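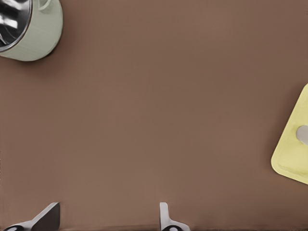
gantry_goose

I've been given the chance to put the Plumulon two-arm simulation kit in front of our evening group in Irnthorpe, and before I ask for the money I'd love to hear from people who have lived with it for longer than a trial. We have the table-clearing scene running and I'm completely taken with it! The grippers feel believable, the setup took an evening, and my laptop (nothing special) copes. What I can't decide is how much to rely on the close view, where you get the two fingertips coming in at the bottom and a big stretch of bare brown table between the green container and the yellow thing on the right, both of them only partly in view. I find it hard to judge where I am when so little is showing. Is that a matter of practice? And is the kit a sensible buy for 6 people sharing 2 licences, or would we be better off with the Escobar pack, which a few of us have used before? We mostly want to practise picking up and putting down, nothing cleverer than that. We meet from September, so there's time to change our minds.

Breadcrumb: Community > Robots and Automation > Kits and Services > Buying Advice

tealbracket

Oh, do get it. I've had Plumulon for four months and I still look forward to opening it up in the evening, and I can't say that of much software. To your first worry: yes, it's mostly practice, but the bigger help is to keep the overview open next to the close one. I tried to be tough and work from the close view alone and my first week was miserable. With the whole table in sight you know where both arms are, and then the close view is there for the last little bit, when you want to see how the fingers line up with whatever you're after.
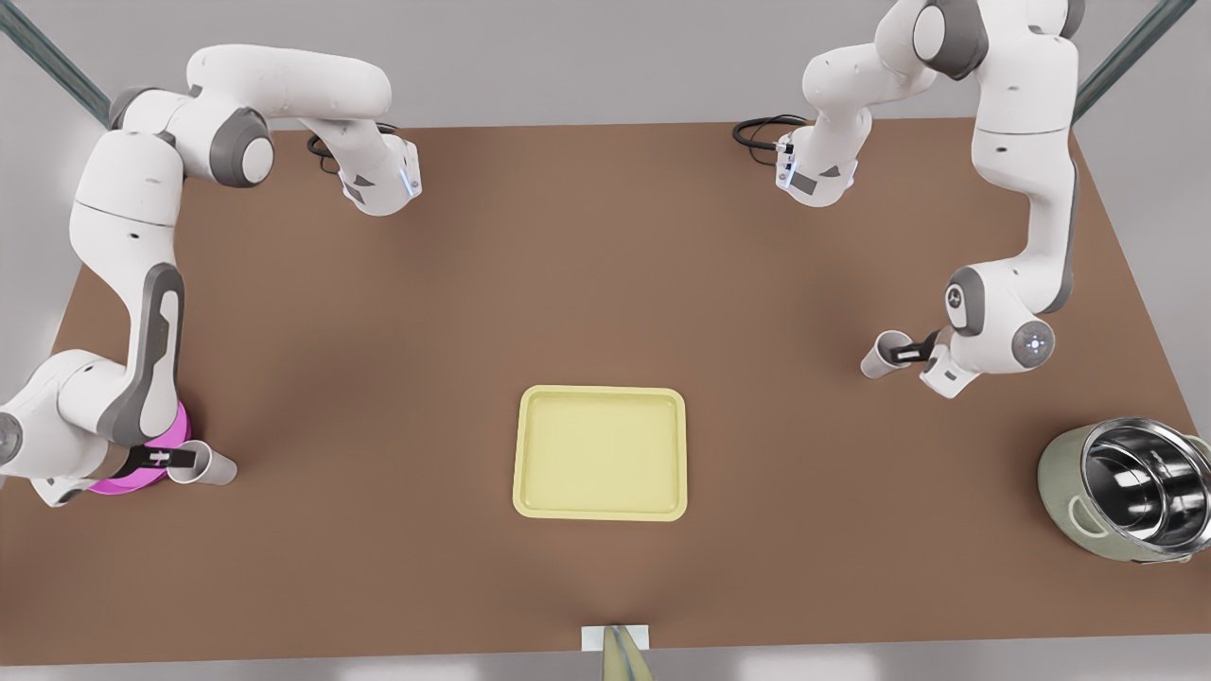

Overview of the table: a white cup in each gripper and the yellow tray between them.

What I like about the overview is that you can read the arms as well as the things on the table. Look at how differently the two are bent there — one swings out wide down the left side and the other stays tucked in on the right. From the close view you'd have no idea. I had endless trouble with elbows before I started checking that first.

The names for the arms catch everyone out, by the way. "Right" and "left" are the robot's own, and it faces you, so its right arm is on the left of your screen. Put a sticky note on the monitor for the first session. I still get it wrong when I'm tired.

Escobar is good too and I don't want to run it down. It has more rooms and more furniture. For plain picking up and putting down I think Plumulon is nicer to learn on, and the lighting is kinder to the eyes.

p_wainscot

2 licences is fine for 6 people if you take turns. Never used Escobar.

mothwing_lab

I run beginners' evenings with this kit and I'm very fond of it, so discount my answer accordingly. Elico, the shop we bought through, let us try it on a group before paying, so ask wherever you buy whether they'll do the same. We did 300 short attempts between us in the trial and came away with a proper opinion instead of a hunch.

If I were taking your group through it, I'd go in this order:

1. Spend the first session on the overview only. Let everybody move one arm over the table and bring it back without picking anything up. It sounds dull and people love it.

2. Bring in the close view with a single cup as the target. A cup on its side is my favourite to start with. In the one below, the mouth points down towards the lower left and the fingers are wide open beneath it, so you can talk through which way to turn the wrist before anybody touches a control. Ask each person where they'd put the fingers. You'll get a different answer from every chair!
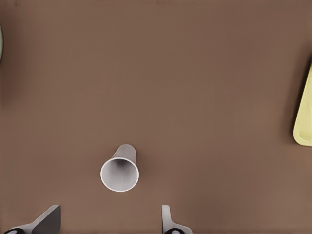 3. Add the tray. Start by asking people to say where it is when only a strip of it shows at the edge. This goes straight to your question about feeling lost: the pale yellow edge and its dark shadow are good landmarks, and after a couple of sessions people steer by them without thinking.

4. Move on to both arms, with one person on each if your controllers allow it. Keep the turns short. Ours last four minutes, and whoever is waiting gets to be the one who calls out directions.

Things I grumble about: the reset button sits too close to the pause button, the manual assumes you've read some other manual, and the shiny inside of the green pot draws the eye when you should be looking at the cup. None of it has put me off.

On Escobar, if a few of you know it already then you have people who can help the rest along, and that's worth something. I'd still borrow Plumulon for a month first and see which one your lot ask for.

gantry_goose

Thank you all, this is so useful. The sticky note is already on the monitor — I had been moving the wrong arm half the evening. I'll ask about a trial and try the cup-on-its-side idea with the group first.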